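Notes for the village hall talk: keeping a paper diary

Hello everyone, thanks for coming out. (Wait for the chairs to stop scraping!)

Start with the shoebox. I found 15 of my old diaries in it when we moved to Inskip, and most of them stop in the second week of January. Show the one with the tea stain.
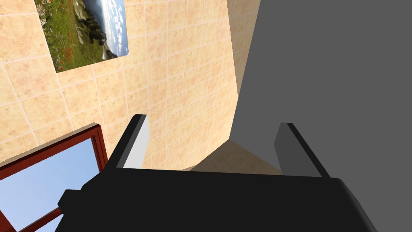
So I gave up on the page-a-day sort and bought a cheap lined notebook instead — no dates printed in it, so no blank days glaring at me. I've kept going ever since, more than 666 entries now, and plenty are one line long. Read out the one about the bus and the marrow. 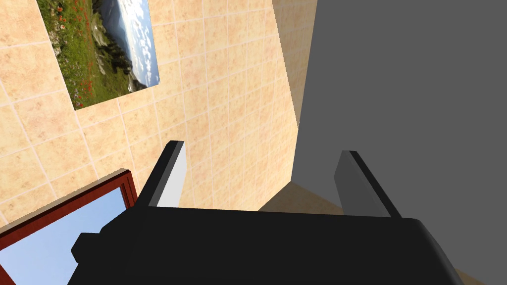 Page last changed: 17 January 2022

What do I write? Weather, what we ate, who rang. My mum's diaries were all like that and I'd give anything for a few more of them. Pause here, have some water. 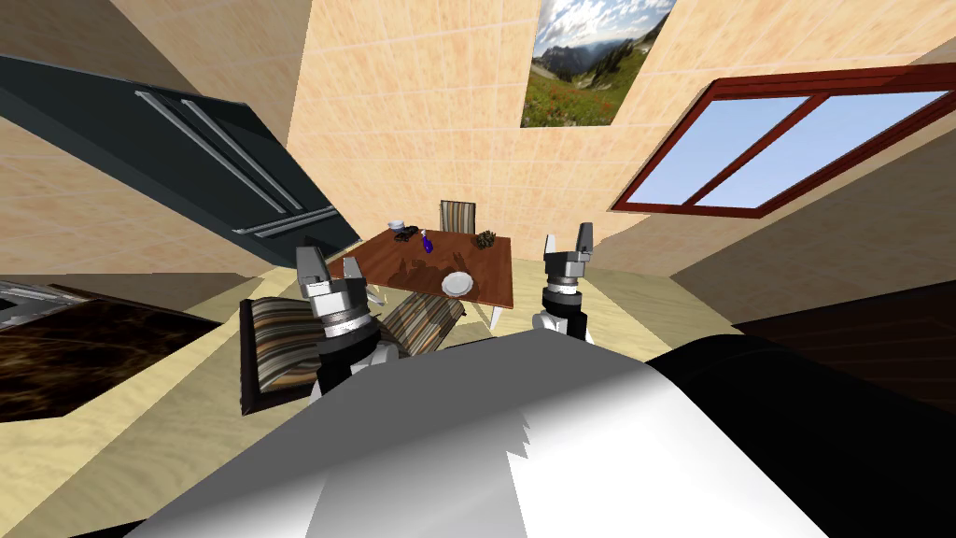

Dining table with a reddish-brown wooden top.

Ask for hands up: who writes at night? I'm useless after supper, so mine gets done with the first cup of tea. Give it 20 minutes if you're feeling grand, but two will do. And please don't go back and tidy your spelling — I tried that one September and stopped writing for a month. 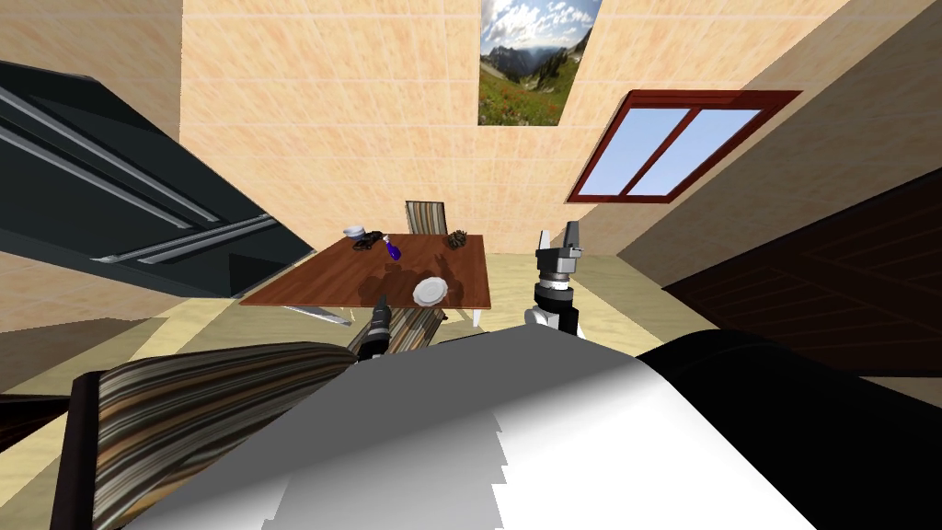

Questions and swaps

Pass the spare notebooks round, there are 30 in the bag. Mention that the kettle's on at the back.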